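Bumden Community Help > Desktop Hardware > Assembly and Repair

Correct order for refitting CPU, memory and drive after a board swap

Posted by Zatbridge, September 14, 2025
Viewed 1,090 times

I replaced the motherboard in an older mid tower in January and it has sat on a shelf since. The board is screwed down and the front panel leads are on. Still to go in are the processor, one memory module and a 3.5-inch hard drive on a plastic caddy. The manual for the case says to fit the drive first. The manual for the board says to fit the processor and memory before the board goes in the case at all, and it is too late for that unless I take the screws out again.

Does the order matter at this stage? Also, should the case be upright or flat? My bench is 22 inches deep and the case only just fits on it lying down.

jutness_bench
Member, 251 posts

Lay it flat, open side up. With the case upright you are pressing the processor into a vertical socket and it can slide before the frame is closed. You do not need to take the board out again.

Order I use:

Processor. Lift the retention lever fully, raise the frame, match the corner mark on the chip to the mark on the socket, and lower it straight down by the edges. No pressure. If it does not sit level, lift it out and check the orientation. Close the frame, then the lever. The lever takes some force and that is normal.

Memory. Open the latches, line up the notch, press on both ends until the latches close. Check the board manual for which slot to use with a single module.

Cooler. You did not list one. Clean off the old paste and apply new before fitting.

Drive last. On many cases the drive cage sits close to the memory slots, and a caddy that is already in place leaves you less room for your hand. Connect data first, then power.

Unplug the supply from the wall before any of this and touch bare chassis metal before you pick up the chip.

rk_tower
New member

order doesnt matter, I always do the drive first and never had a problem. just dont forget the cooler cable, the board may shut down or complain without it

Sotelo
Moderator, 3,000 posts

jutness_bench has the order right. The drive can go in first if the cage is well clear of the slots, so rk_tower is not wrong for every case, but check the clearance with the caddy in your hand before committing.

Two additions. First, look into the socket under a good light before the chip goes in. If it is a type with contact pins in the socket, one bent pin can give you a dead memory channel and you will blame the module. View it from two directions, since a pin that is off line in only one axis does not show from the other. Second, if the board came with a plastic cover over the socket, keep it. Some sellers will not take a board back without it.
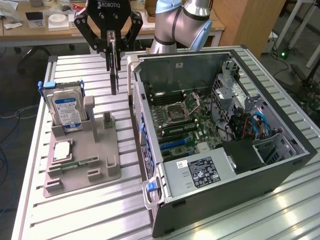 Loose parts cause more trouble than the order does. A processor put down on a bench gets leaned on, and a module put down on the chassis edge ends up on the floor. Give each part a fixed place before you open the socket. A gray printed tray beside the case does this well: the square chip has its own recessed pocket, the long green strip lies in a shallow channel, and the hard drive stands upright in a slot, already in its blue caddy. With the socket frame raised and everything within reach on the left, you can go from pocket to socket without turning around. If you have no printer, foam offcuts of the antistatic kind with cutouts made by knife will serve. Do not use ordinary packing foam. On a bench 22 inches deep, put the parts to the side of the case and keep the front edge clear for your forearms.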